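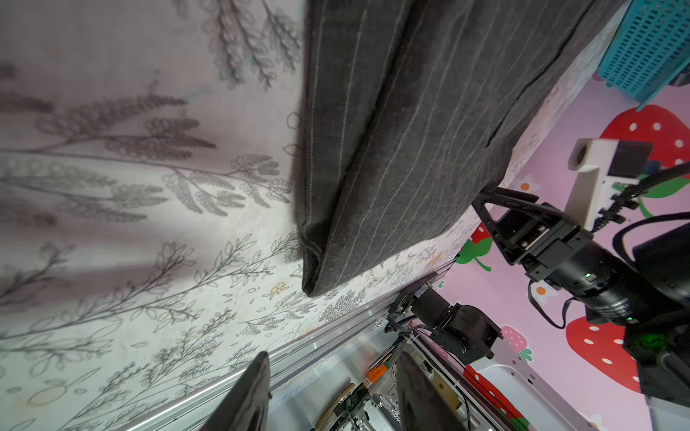
Wrist view on the pinstripe piece, folded edge toward the fingers

Wrist camera helps on plain shirts but not on striped ones. Is my comparison fair?

stripe_trouble
Posted October 7, 2022

Hello everyone, and thank you in advance for reading, I know I go on a bit! I'm working through the folding method from the Pusine write-up on a two-arm cell here in Dulalthorpe. We trained on 2,000 recorded folds, once with the fixed camera only and once with the wrist views added, and then ran 20 test folds per garment with each version.

On plain garments the wrist views were a lovely improvement. On the dark pinstriped one they made no difference that I can measure, and 4 of the 20 folds stopped with a gripper hovering short of the hem. My guess is that up close the stripes and the printed leaves on the tablecloth give the network too many lines to choose from, so it can't tell a hem from a crease. From farther back I'd think it is an easier thing to read:

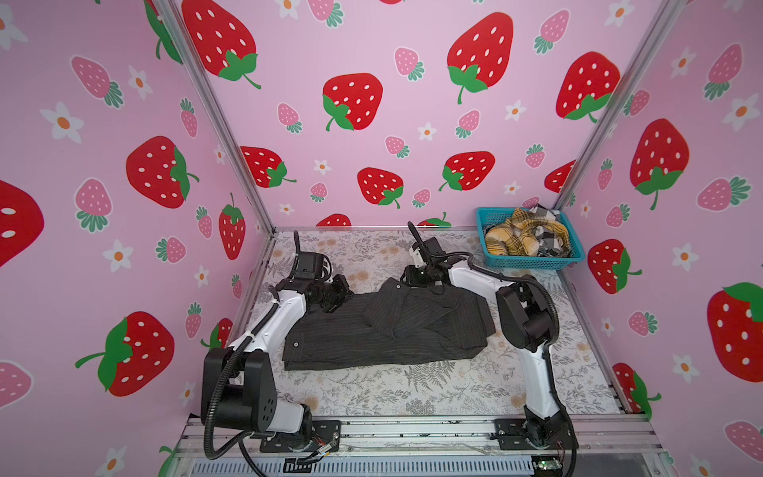
Fixed view, both arms at the garment

My labmate thinks the stripes have nothing to do with it and that I should look at how I reset the cloth between runs. I do it by hand, by eye, and I try to be consistent, but by late afternoon I'm sure I'm a bit generous with myself. Would you write this up as "wrist views don't help on striped fabric", or is that too much to say?

Wallner_bench

Too much to say, I think, but please don't throw the runs away — there's something good in there. You have two things changing together. The striped garment may also be heavier or stiffer than your plain ones, and any of that could stop a fold short. Find a plain dark garment of the same cut and similar weight and run the same 20 with it. If that one folds nicely, stripes are a fair suspect. Then put a plain cloth on the table and run them all again, so you can pull the leaves apart from the stripes.

About the resets: we had the same worry in August and ended up saving one fixed-camera still of each starting pose, then laying it half transparent over the live view while placing the cloth. It's slow for the first morning and after that you hardly notice. We use 10 starting poses and give every version of the network the same 10, in shuffled order, with the person doing the placing not told which version is up next. That last bit changed our numbers more than I'd like to admit.

I'd also report the hovering stops separately from the bad folds. They are a different kind of failure and lumping them together hides it.

pellet99

just turn up the exposure, dark fabric always does this

Istuvitz_folds

Exposure is worth a look, but if you change it after training you've added a third difference, so record some new folds with it too. I agree with the longer answer above. One small addition: check the clocks on your wrist cameras against the fixed one. Ours drifted, and the symptom was very much a gripper that waits just shy of the cloth, on every fabric we owned, though it took us longest to spot on the plain ones.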